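Dobrar um pano cor-de-rosa e outras promessas

29 de janeiro de 2018

Sandro Marino recebe-me de pé e avisa logo que não vende milagres. Dá há anos um curso de arrumação de roupa, chamado Dralano, e acaba de publicar um caderno com o mesmo nome. Eu ia preparado para discordar. Já li demasiados livros que prometem uma vida nova a quem enrolar as meias, e a minha gaveta das camisolas continua como estava.

«A sua gaveta não me interessa muito», diz ele. «Interessa-me o momento em que tem o pano na mão e decide onde o pousa. O resto é móveis.»

Pergunto-lhe se isso não é uma maneira elegante de cobrar por uma coisa que as nossas avós faziam sem manual. Ele encolhe os ombros.

«Faziam, e muitas faziam mal. A minha dobrava tudo em quatro, lençóis e lenços de bolso, e passava a tarde a desfazer vincos. Eu não digo que inventei alguma coisa. Digo que quase toda a gente começa pelo passo errado.»

O passo certo, segundo o Dralano, é alisar antes de dobrar. Parece pouco para um caderno inteiro, e digo-lho.

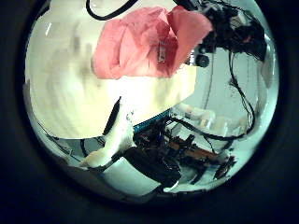 Marino insiste que um tecido amarrotado engana. Quem o apanha por onde calha fica com uma ponta que julga ser um canto e afinal é o meio, e a partir daí cada dobra sai torta. O método manda procurar uma costura ou uma bainha, segui-la com os dedos até ao primeiro canto verdadeiro e só então estender a peça. Tentei com um guardanapo grande. Resultou, mas também resultaria se o tivesse sacudido, que é o que faço em casa.

«Sacudir serve para um guardanapo», concede. «Experimente com um lençol de elástico.»

Experimentei, nessa noite, e não correu bem nem com o método nem sem ele. Fica registado.

Onde a conversa azeda um pouco é nos acessórios. O caderno recomenda as placas de dobragem da Sudetti e umas caixas com divisórias da Cident, e eu quis saber quem paga a quem. Marino garante que não recebe comissão. Comprou as placas, usou-as durante um inverno e gostou.

«Se me perguntar se são necessárias, digo que não. Um cartão rijo faz o mesmo. Mas as pessoas compram a placa e sentem-se obrigadas a usá-la, e isso já é meio caminho.»

É uma defesa curiosa – a placa serve para nos fazer sentir culpados. Anoto-a sem a subscrever.

Também não me convenceu a regra dos 30 segundos, o tempo que cada peça deve levar da pilha à prateleira. Porque não vinte, ou um minuto? Ele admite que o número foi escolhido por soar bem nas aulas. «Há alunos que precisam de um relógio. Outros ficam nervosos e amarrotam tudo. A esses digo que se esqueçam do relógio.» Agradeço a franqueza, embora o caderno dedique seis páginas ao assunto e não mencione os nervosos.

Sobre as cores, pelo contrário, concordámos depressa. Arrumar por tons fica bonito na fotografia e não serve para nada quando se procura uma toalha. Marino arruma por uso, com o que é de todos os dias à altura da mão, e confessa que tem em casa uma prateleira alta onde não mexe desde agosto.

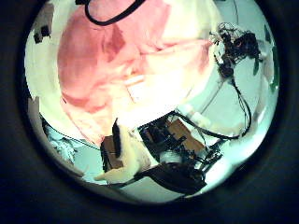

Vittoria Morelli acha que estamos os dois a complicar. Na opinião dela, um pano dobrado à pressa e guardado no sítio vale mais do que um pano perfeito esquecido em cima de uma cadeira, e o curso devia começar pelo sítio e deixar a dobra para o fim. Diz que fez as quatro sessões e que só lhe ficou a última, a das prateleiras.

Marino ouve a crítica sem se ofender. «Ela tem razão quanto à cadeira», responde. «Quanto à ordem, não. Se a peça vai mal dobrada, não cabe, e volta para a cadeira.»

Lembro-lhe que isso depende do tamanho da prateleira. Ele ri-se e diz que, nesse caso, compre uma maior.

O próximo curso decorre na sala da Ametepe, em grupos de seis pessoas, e quem se inscreve leva a própria roupa. Perguntou-me se eu queria ir. Respondi que levava o lençol de elástico, e ele pediu-me que levasse também uma toalha, para começar por alguma coisa fácil.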